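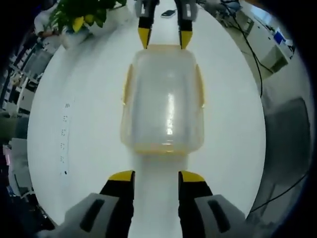
One of the food boxes, on the long white table.

Since I moved to Felton I eat lunch from a plastic box almost every day, and I have become a person with opinions about plastic boxes. My sister Yamila Godoy says this is what happens when you turn 44. Maybe she is right. Anyway I promised her to write down what I know, so she will stop calling me from the store.

Let me begin with the clear ones against the cloudy ones. When I was a child my mother had only ice cream tubs, and you never knew what was inside. You opened three tubs to find the rice. So when I started to buy my own, I wanted to see the food. The glass-clear type is beautiful for the first weeks, but in my experience it cracks at the corners if you drop it, and I drop things. The frosted type is softer. You see only a shadow of the food, red for tomato, green for beans, but for me the shadow is enough.

The problem with the frosted type is that it turns yellow. It starts at the rim and in the corners, where the sponge does not go well. I used to think it was dirt and I scrubbed one box so hard with the green side of the sponge that the inside became rough, and after this it took color from everything. Please don't do it. A rough box holds the smell of onion forever. I gave that one to the screws and the picture hooks and it is happy there.

My colleague Wafula Makokha taught me a better way. He fills the box with warm water, puts in two spoons of baking soda, and leaves it for the night. In the morning he washes it normally. The yellow does not go away completely, I want to be fair about this, but the smell does. For tomato sauce he wipes first with a paper towel and a little cooking oil, before any water. I did not believe in the oil. I tried it after a curry and now I believe in it a little.

Sun is also good for the orange color. In summer I put the boxes open on the balcony, upside up, with a stone inside each one because of the wind. One flew down in November, on a day when I should have known there was no sun to speak of, and my neighbor Pendo Mollel brought it back with a slice of cake in it. I have thought of throwing down another one.

About the shape. I had round boxes for years and I was wrong. Round boxes waste the shelf and they roll in the bag. The long rectangular ones with rounded corners are the best I know. They stand beside each other in the refrigerator like books, and the rounded corner is easy to clean with a finger and a cloth. A sharp corner keeps old rice. If you buy only one size, buy the long one, because a sandwich fits and also half a cucumber without cutting.

Now the lids. I own 49 lids. I counted them on 10/08/2022, when I emptied the whole cabinet on the kitchen floor, and I had much fewer boxes than lids. I cannot explain where the boxes went. I suspect they are in the homes of people I fed. What I do since then is simple: each box lives with its lid closed on it. It takes more space, and my husband complained, but before that we stood every morning trying lid after lid and being late. If you really have no space, stack the boxes inside each other and put the lids vertical in a dish rack next to them, the biggest at the back.

When a lid becomes loose I tried the trick with hot water, where you put it in the bowl for five minutes and press it on the box while it is warm. For one lid it worked and for another it became the shape of a potato chip. So try it with a lid you don't love.

In the freezer I leave two fingers of space at the top for soup. I learned this with lentils. And I write the name on a piece of paper tape, never directly on the plastic, not even with the pen that says it washes off. I have one box which says FISH and it has not seen fish for a long time, and no guest wants to eat from it.

For reheating, I don't do it in the box anymore, I move the food to a plate. It is one plate more to wash. I find the box stays nice for longer, and the rim doesn't get so yellow. If you must do it, look at the bottom for the microwave mark first and open the lid a little.

Yamila asked also if the expensive ones are better. I bought one set from Cirnis when I had a coupon, and the rest is from the supermarket and from the street market behind the station. The Cirnis lids close with a nicer sound. I cannot tell you more difference than this.

Next time I want to write about cloth bags, where my situation is worse. If you have a way to keep the corners white, please write it in the comments, I read all of them even if I answer slowly.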